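Two arms and a kitchen table

At the open day in Lulley, the visitors find out how slow a careful machine can be

The old spinning hall at Lulley is 18 kilometres from my home, and I had passed it many times without knowing what is inside. In May the Pritau workshop opened its doors to the public, and 266 people had put their names on the list. I was in the last group of the afternoon.

Our guide was Edem Laryea, an engineer who came to Pritau from Marsden. He asked us to keep behind the rail and to speak normally, because the arms do not listen. A boy near me whispered all the same.

I had expected something like the car factories on television, with sparks and big orange machines. Pritau works with small arms, in pairs, on objects from an ordinary household. Laryea explained that a car door is always the same car door, but a kitchen is different every morning. "A spoon is harder for us than an engine," he said.

One task, he told us, had been tried 800 times before the visitors came. A person guides the arms by hand through the movement, again and again, and the program learns from these recordings. I asked him if this is not boring. He said that yes, it is, and that the radio helps.
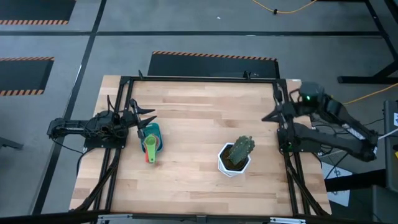
The measuring cups are a favourite of the team. They sit one inside the other, and the fingers must take a single handle without pulling the others along. A plant is a different kind of problem, for it must stay upright the whole way – and a cactus, Laryea added, at least forgives you if you forget to water it.

There were questions about jobs, of course. A woman who packs orders at Skovitz wanted to know when such arms would arrive in her hall. Laryea did not give her a year. He said only that she is still much faster, and she answered that her manager should hear this.

The tour was planned for 31 minutes, a number which nobody could explain to me. We stayed until they switched off the lights over the entrance.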